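Stomden Wipe-Clean Tablecloth, 70 inches, bought from Holleo

I held off on buying a coated tablecloth for years because the ones I grew up with were stiff as a shower curtain and smelled like one, too. Then the Stomden line came up on sale at Holleo for $42, and with two kids and a dog I decided it was time to give in (and I'm so glad I did!).

It drapes better than I expected, with a soft backing that doesn't slide when somebody leans on it. The fold creases were gone after two nights, and I never took out the iron. Spaghetti sauce wiped right up. Turmeric left a faint yellow shadow that took dish soap and most of an afternoon to fade, so if you make a lot of curry, maybe pick a darker pattern. I do love a light floral, though, and it cheers up our kitchen in December when it's dark by suppertime.

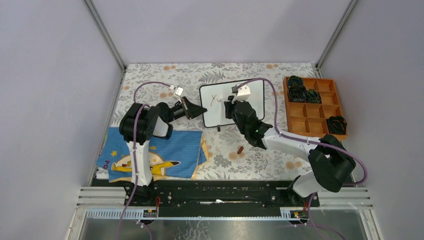 Lusta wrote in to say that hers started peeling at the hem after a year of daily wiping, and that she wishes she'd stayed away from spray cleaners with bleach.

I've kept to a damp rag myself, and so far the hem is holding. My old Dunstan cloth was plain cotton and went through the wash every other day, and I can't say I miss that. I'd buy this one again, most likely in the longer size for when we put the leaf in.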